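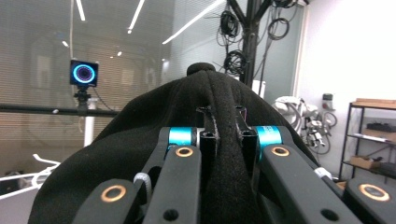
The day the gripper wouldn't let go

Science Corner > Robots > When Robots Go Wrong

Aug 6, 2022

Hello again! Lots of you wrote in after my last page asking whether robots ever muck things up. Oh, they do. I've been fixing grippers at Novwood for years now (a gripper is the bit that does the job of your hand) and I could fill a whole book with the muck-ups.

My favourite one is about a piece of cloth.

Cloth is horribly difficult for a robot. Pick up a wooden brick and it stays brick-shaped. Pick up a jumper and it flops, folds, stretches and slides about, and it never does it the same way twice. The gripper in the photo has two thin black fingers, and when they squeeze soft black fabric the cloth bunches up into a ridge between them. Try it with your own finger and thumb on your sleeve. See the little hill? That's your pinch.

So, what went wrong? We were testing a gripper we'd nicknamed Sorau. Its whole job was to pinch a cloth, lift it, move it along a bit and let go. Pinch, lift, move, let go, over and over. It did 151 goes without any trouble, and I went off to make a cup of tea.

On the next go it pinched, it lifted, it moved... and it didn't let go! The program thought the fingers were open. They were shut tight. Off went the arm to fetch the next cloth with the old one still dangling, and it dragged the lot across the table and sent my biscuits flying.

My friend Shabani Mutiso was sitting closest and he did exactly the right thing. He didn't grab the cloth. He hit the big red stop button, and everything went still.

Why not just grab it?

I know, I know, you'd want to grab it. I would too! But a stuck robot can come unstuck at any moment, and then it might move very fast with your hand in the way. Fingers are squashy and grippers are not. Our rule has three parts:

1. Press stop.
2. Wait until a grown-up who knows the machine has switched the power off.
3. Only then go near it.

Finding the fault

Njoroge Kimaro and I took the gripper apart that afternoon. A gripper's arms bend at joints, a bit like your elbows and knuckles. Down inside one of ours was a ball of fluff, all packed in tight. Every pinch had rubbed a few tiny fibres off the cloth, and they'd worked their way in until the joint jammed.

Have you ever pulled a hair out of a toy car's wheels? Same problem!

The fluff was only half of it, though. The other half was our fault. We'd written the program so that it said "open" to the fingers and then carried on, without checking that they had opened. It's like shouting "shut the door!" and walking away without looking.

We changed two things. We clean the joints after every 20 goes now, with a soft brush. And the program measures the gap between the fingers before the arm is allowed to move. If the gap is too small, the arm stays put and a buzzer goes off (a really annoying one, Njoroge chose it).

Something to try at home

Put on thick woolly gloves and pick up a hanky from a table using one finger and thumb. Now do it with your eyes closed, and try to tell whether you've dropped it. Tricky, isn't it? Write and tell me how you got on, and next time I'll do the one about the robot that got lost in a corridor.

2509 shares | 9 comments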